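Setting up your Clader drying rack – part 2: the first load

OK, so the rack is on the wall and the arms fold out without squeaking. Now for the fun bit! I've had mine up in the back hall since February and I've made most of the mistakes already, so you can skip them.

1. Pull both arms out until you hear the click. If you only hear one click, push everything back in and start over. A half-locked arm will hold a T-shirt just fine and then drop your jeans on the floor at 2 in the morning (ask me how I know).

2. Turn the little dial on the Rostano fan unit to low. The leaflet says to start on high. I don't – high blows the light stuff right off the rails.

3. Set the timer to 30 minutes for a first go. You can always add more.

4. Sort the small things on a table before you hang anything. Socks get pulled out to their full length, heel and all, so there's no bunched-up fabric hiding in the middle. 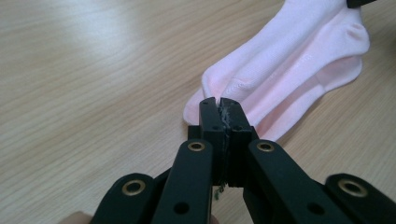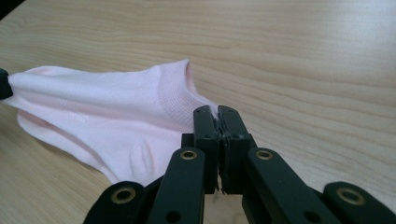 5. Hang the heavy things closest to the wall. Towels, sweatshirts, anything with a hood. The brackets are rated for the weight back there, and the tips of the arms really aren't.

6. Leave a gap of two fingers between pieces. I know, I know, you want to get the whole basket on in one go. So did I, and everything smelled like a pond.

Note: the rails are numbered up to 19 but the last one is just a stop bar. Kamlesh Rawat at the Stindbridge store told me that when I went in to complain that mine was too short. Oops.

Caution: don't run the fan with the arms folded in. The air has nowhere to go and the unit gets hot fast. Mine has a cutoff switch, but the older Lykkegaard version of the fan doesn't, so check which one you've got before you walk away from it.

7. When the timer stops, feel the waistbands and cuffs first. If they're still damp, swap them over to the outside rails and give it another round on low.

8. Fold the arms back in, one at a time, left one first. The catch for the right arm sits under it and won't close otherwise.

Cleaning the lint screen is in part 3.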